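Search this site
Search
Home News Classes Swap Shelf Newsletter Contact

From the November newsletter

Sorting out the glove and hat drawer before winter

The Barasa Street swap shelf gets more winter gloves, hats and scarves than anything else from now until spring. Last year we took in 300 pieces, and a good share of them sat in a bin until February while people were asking for exactly those things. This year Carleen Ashby has put together a simple way of going through them, and she has agreed to let us print it. It works just as well at home.

Start by emptying everything out. Pulling a few things off the top and stopping there is how the odd gloves end up at the bottom for years. Carleen uses a bed at home and the long table at the shelf. You need enough room to lay the gloves flat, palms down, with the thumbs all pointing the same way. Left and right are much easier to tell apart like that, and you will find your pairs quickly.

Make piles by use and leave color for later. Work gloves go in one pile, dress gloves in another, and anything knitted in a third. Children's things get their own pile no matter what they are made of. If you have ski gloves, keep them apart from the knits, as the hook-and-loop cuffs will snag the yarn.

Single gloves are the hard part. Carleen's rule at home is to keep a single for 6 weeks in a bag by the door. If the other one hasn't come out of a coat pocket or from under the car seat by then, it can go. Plain cotton singles are worth keeping, though. They have no real left or right in many styles, so two odd ones make a pair, and one on its own is good for dusting blinds or wiping down a lamp. Put it on like a normal glove and run your fingers along each slat.

Washing

Most cotton gloves can go in the machine on warm with the towels. Wash them before you put them away, even if they look clean. Hand lotion and sweat stay in the fabric and will turn it yellow over a summer. Shape them while they are damp and dry them flat, or clip them to a line by the cuff. Hanging them by the fingertips stretches them.

Wool needs cool water and a little mild soap. Press the water through and don't wring. Roll the gloves in a towel, step on the towel, then lay them out somewhere away from the heater. A pair takes a day or so to dry, longer in a damp house.

Leather should not go in water at all unless the label says it can. Wipe it with a barely damp cloth and let it dry slowly. If the leather has gone stiff, a small amount of leather cream rubbed in with a fingertip will usually bring it back. Try the inside of the cuff first.
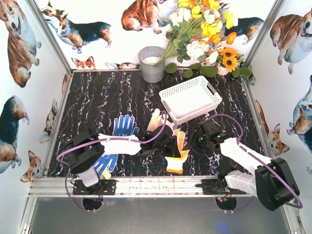
Storing what you keep

Once you have your pairs, lay one glove on top of the other and fold the cuff of the bottom one over both. Don't ball them up like socks. The cuff loses its stretch and then the glove slides off every time you reach for something.

A low open basket is better than a drawer for things in daily use. People put gloves back in a basket and they don't put them back in a drawer - that has been true in every house Carleen has lived in. Keep one basket for each person if you have the space, or one for adults and one for children. Spare pairs can go in a shoebox on the closet shelf with the lid marked.

Scarves are best rolled. Knit hats can be stacked, 5 or 6 to a pile, with the bobbles facing out so they don't flatten.

What the swap shelf can use

We are short of children's mittens and adult work gloves in large sizes. We have plenty of scarves and would like to pause on those until after the holidays. Please bring gloves washed and in pairs, held together with a clothespin or a bit of yarn. Safety pins rust and leave marks, so leave those off.

Small holes are fine if the rest of the glove is sound. The mending table has darning wool in most of the usual colors, and the group there is glad to have something to practice on. The bin for drop-offs is inside the side door and is open until 6 in the evening. If it is full, please take your bag home and try again another day - bags left on the step get rained on.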